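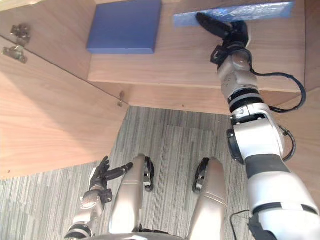

Equipment workshop, Viluvico rink
March, Friday. Started 7:40 a.m.

Carrying on from the last entry. Two jobs open: the stick complaints from the under-18s, and the blades that keep coming back dull on one edge. Sticks first while the bench is clear.

Sticks

The complaint from the players is that the new Drimari sticks feel softer than the old ones after a few weeks. The coaches think it is mostly in their heads. I don't have an opinion yet. All the new ones are marked the same flex on the shaft, so if they are going soft it should show up in a bend test.

Rig is the same as last time. Two padded supports on the bench, stick laid flat with the wide face of the shaft up, 25 kg hung from the strap at the middle, ruler clamped behind. I let each one sit for a minute under load before reading it. Lwazi did the reading and I did the hanging, then we swapped and did them again. His readings and mine agreed to within a millimeter except on one stick, and on that one the strap had slid toward the blade end. Redid it and it came back in line. I put a wrap of cloth tape on either side of the strap position after that and it stopped moving.

Result: the used sticks bend a little more than the unused ones, but less than the difference between two unused sticks out of the same delivery. So whatever the players feel, this test doesn't separate it from normal spread. I would not tell anyone the sticks are going soft on the strength of this. I would not tell them they aren't, either. A slow bend in the middle of the shaft is not much like a shot, where most of the bend is lower down and it is over very fast.

Next time: move the load point down toward the bottom hand position and see if the spread changes. Lwazi also wants to test with the stick turned over so the other face is up. Fine by me, it costs one more reading per stick.

Weights

Fatima Matlala asked whether the sticks had gotten heavier, which I had not thought about. Took one Drimari stick out of the wrapper and followed it through on the kitchen scale:

Bare, as delivered: 466 g
Blade taped and grip built up the way the older defensemen like it: 501 g
Same stick with a wood end plug fitted: 516 g

So a player who asks for the plug and a thick knob is carrying 50 g more than what came out of the wrapper, and most of the extra that isn't tape on the blade sits at the top end of the stick. That changes where it balances. I found the balance point on the edge of a ruler before and after and it moved up toward the top hand by the width of two fingers. Should have measured it properly. Will do it with a tape measure on the next one.

This may be the whole story with the "soft" sticks. Two of the players who complained had plugs put in during the same stretch, because they'd grown and the sticks were short for them. A longer stick bends more easily with the hands in the same relative spots, plug or no plug. Need to ask the others if theirs were lengthened or cut. Cut sticks should feel stiffer, so if someone with a cut stick says it feels soft, that would be interesting.

Fatima is going to add a line to the stick sign-out sheet for length changes. Right now we write down who took it and when, and nothing about what we did to it afterward.

Blades

Uneven edges. We have had skates coming back after one practice with the inside edge fine and the outside edge gone. At first I put it down to people walking on the concrete by the side door, and there is certainly some of that. But it is the same edge on nearly all of them, and concrete isn't that tidy.

Checked the Tosia sharpener with the edge gauge. Ran a fresh blade, laid the gauge across it, and the outside edge was high. Not by much, but you could see it without leaning in. Turned the height knob on the holder a quarter turn, ran it again, better. Another small nudge and it was level. Then I took the blade out, put it back in, and it was off again. So the knob is not the problem. The holder is not clamping the steel in the same place each time.

Took the clamp apart at 10:15. The jaw faces had a crust of grinding dust and old oil packed into the corner at the back, so the blade was sitting on dirt instead of on the stop. Scraped it out with a plastic wedge, wiped down with solvent, dried, reassembled. Clamped and unclamped the same blade over and over, checking with the gauge each time, and it came out level on all of them. There is still a trace of play in the lever but it doesn't show on the gauge.

I am annoyed about this one. It says to clean the jaws in the front of the Tosia manual and we had it down as a monthly job with no name next to it. Changed to every Friday, before the first pair. Lwazi has it this month.

Also dressed the wheel. The diamond is getting flat on one side, so I rotated it in its mount. Should get us to the end of the season. Put a new one on the order list anyway.

Replacement steel

Trial set of steel from Jitpraphai arrived. They fit our holders without filing, which the last trial set did not. Straightness looks good against the glass plate. One had a small burr at the heel that came off with the stone.

Sharpened one pair at our usual hollow and one pair a step shallower, and gave them to the two goalies' practice partners, who skate more hours than anyone else. Asked them not to tell each other which felt better until they've told me. I did not mark which pair was which on the outside. The key is on a card in the back pocket of this notebook. Fatima, please don't look at it if you're the one who collects their comments.

Things I want to hear about from the skaters: how they hold in a tight turn, whether they chatter on a hard stop, and when they first feel the edge go. I don't need a score out of ten. Last time we asked for scores and everybody wrote eight.

Loose ends

The skate oven is reading hotter than it should. Put the oven thermometer from the kitchen inside and the two disagree. Don't know which one to believe. Borrow a probe from the ice plant and check before baking any more boots. I have turned the oven off at the wall and left a note on it.

Rivets: short ones nearly out, long ones plenty. Same as always.

The left-hand drawer under the sharpener sticks when the room is damp. Rubbed a candle along the runners. Works for now.

Blue tape is for home helmets and yellow is for loaners. Somebody has been using both for both. Sorted them again.

Lwazi's note, added 3:20 p.m.: went and asked the under-18s about stick length. Of the ones who complained, all but one had theirs lengthened. The one who didn't has the flex number below what he had last year, and says he didn't notice when he picked it out. So I think we can drop the idea that the sticks wear out, at least until we've done the test with the load lower down. L. Hlongwane

My reply: agreed on the lower load test. Hold off on dropping anything until it's done. The one who picked a different flex can swap if he brings it back without tape on it.

Bench cleared, sharpener covered, dust tray emptied. Key to the stick rack is back on its hook.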